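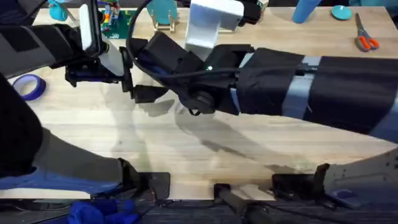 Photo: Bastness workshop, bench 3

Ticket: Sleeve and cable spend on the two-arm bench, plus what to order for next year
Status: Open, waiting on quote
Opened: Mar 22, 2022
Category: Equipment / purchasing

Hi all, opening this one as a support ticket because it started as a fault and has turned into a budget question, and I'd like both halves in the same place.

The fault first. The right arm on our bench has been dropping its gripper connection about once a shift. The arm stays up, the light on the gripper stays green, and then the software tells me there's no gripper. Unplug, wait, plug back in, and we're fine again until the next time. I've been blaming the cable that loops up over the gripper head, and I still mostly do. It makes a pretty big arc up there and comes back down along the arm, and every time the wrist turns it gets a tug.

What I've tried so far:

Swapped the cable for the spare. Ran fine for two days, then the same drop.
Reseated the connector at the gripper end. No change.
Re-taped the sleeve so it can't ride up and push on the cable. This helped a little, I think? Fewer drops, but I didn't keep a proper log that week (sorry).
Ran the left arm alone through the same moves. No drops at all.
Updated the Pinto control software. No change, and it forgot my saved positions, thanks very much.

Reply from Koron support, pasted in from email: "Please check that the cable has slack at full wrist rotation. If the fault follows the gripper when moved to the other arm, we will issue a return number. Sleeves and cables are wear parts and are outside the warranty."

So that last sentence is where the money comes in! We never budgeted for wear parts. When we bought the pair I put in for the arms, the grippers and the clamps, and I figured the rest was tape and printed bits. Well, a replacement cable is $60 and a fabric sleeve is $30, and we've been through 6 cables since November. I went back through the card statements and felt a bit ill.

Update, same ticket: moved the right gripper over to the left arm. Clean all afternoon, so it looks like the gripper is fine and I won't be asking for a return number. Put it back where it was, and the drop came back before I'd finished my coffee. That leaves the cable routing or something inside the right arm's wrist. I'd much rather it was routing.

Now the planning part. I have two quotes coming and I'd like opinions before I sign anything:

Option A, keep the Koron setup and buy a service plan. Covers the wrist joints, one visit a year, no wear parts. I'm not thrilled about the no wear parts.

Option B, the Trirnard cable guide kit for both arms. It's a clip-on channel that holds the cable close to the forearm so there's no big loop. Cheaper than the plan by a long way, and it would pay for itself pretty fast if it stops us eating cables. My worry is fit over the padded sleeves. I've asked them for the inside width and haven't heard back.

Whichever way we go, I'm adding a wear parts line to next year's request: cables, sleeves, tape, filament for the printed brackets. I'm also asking for nearly a full day of bench downtime on the schedule so the kit (or the service visit) doesn't land in the middle of a run.

Please don't order any more cables on the shop card until I've heard back about the width. There's one good spare in the drawer, bagged and labeled. If the drop happens to you, write down the time and which way the wrist was turned, and add it to this ticket.

Next step: chase Trirnard for the width, then get the Koron quote in writing.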